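Sidden Folding Workbench: Six Months In
Posted in January by the workshop desk

I've had the Sidden folding bench set up in my garage long enough to ruin the top a little, so I feel ready to write about it. Short version: I love this thing. I've owned folding benches before and every one of them walked across the floor the moment I picked up a hand plane. The Sidden stays where I put it.

It comes in one flat box, heavy enough that I slid it off the tailgate instead of carrying it. The legs are already attached and the vise jaw goes on with 6 bolts. I had it standing before my coffee got cold, and I am a slow assembler who reads the sheet twice. The sheet is good, by the way. It's a single folded page with big drawings, and somebody took the time to put the bolts in the bag in the order you need them.

Folded, it hangs on two hooks behind my water heater (hooks not included, grumble). Opening it takes one hand on the crossbar and a nudge with your foot until the brace clicks. I was scared of that brace for the first few weeks because my old Conila had one that looked a lot like it, and that one let go with a half-glued drawer on top. The Sidden brace has a lip that drops over the bar, so your weight pushes it further closed. I've sat on it. I've stood on it to change a bulb, which the sheet tells you not to do.

The vise is the part I want to rave about. It runs the full width of the top with a screw at each end, and you can turn the two screws separately, so tapered pieces hold just fine. I clamped an old chair leg in there, narrow at one end and fat at the other, and went at it with a rasp for most of an evening. It didn't budge! The handles are on the small side, and with gloves on I fumble them. That's a real complaint, but I stopped noticing somewhere around Thanksgiving.
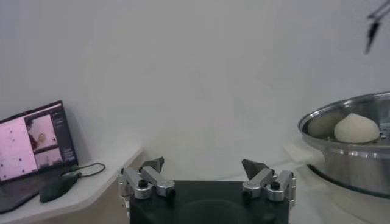
A reader named only as "garage left side" wrote in to say the vise on theirs started to squeak by the second month, and that a rub of candle wax on both screws cured it. They also said to back the jaw all the way out when you do it, so the wax gets to the threads nearest the bench. I tried it on mine even though it wasn't squeaking, and the action is noticeably smoother, so thank you for that one!

Now the top. It's beech, oiled at the factory, and thinner than I'd like. Dog holes run along both long edges and take ordinary round dogs, so I could use the set I already had from Fusedley. (The ones that come with the bench are plastic. They work, they're ugly, and I gave them away.) I put a chisel through the oil on day one and a spill of brown stain has made itself a permanent home near the back corner. A quick sand and a fresh coat in the fall brought most of it back. If you want a surface that stays pretty, put a sheet of hardboard over it.

Height is fixed, and for me it's a touch low for cutting joints and about perfect for planing. Taller folks may want to put blocks under the feet. The rubber pads do pop off if you drag the bench, so lift it, or glue them on like I did.

I also got to spend a weekend with the Midtbø bench, the one everyone brings up when you mention this one. It's gorgeous. The joinery is cleaner and the top is thicker, and if I never had to put it away I might be writing a different review. But it folds in two stages, the second one pinches, and I'd have to move the water heater to hang it.

The Sidden costs me 70 dollars more than the Conila did, and I'd pay that again for the brace alone. Spare jaw pads come 2 to a pack. I ordered some just in case and they're still in the drawer, unopened. Next job for it is a pair of window screens, and after that the drawer the Conila dropped, which I've been putting off gluing back together.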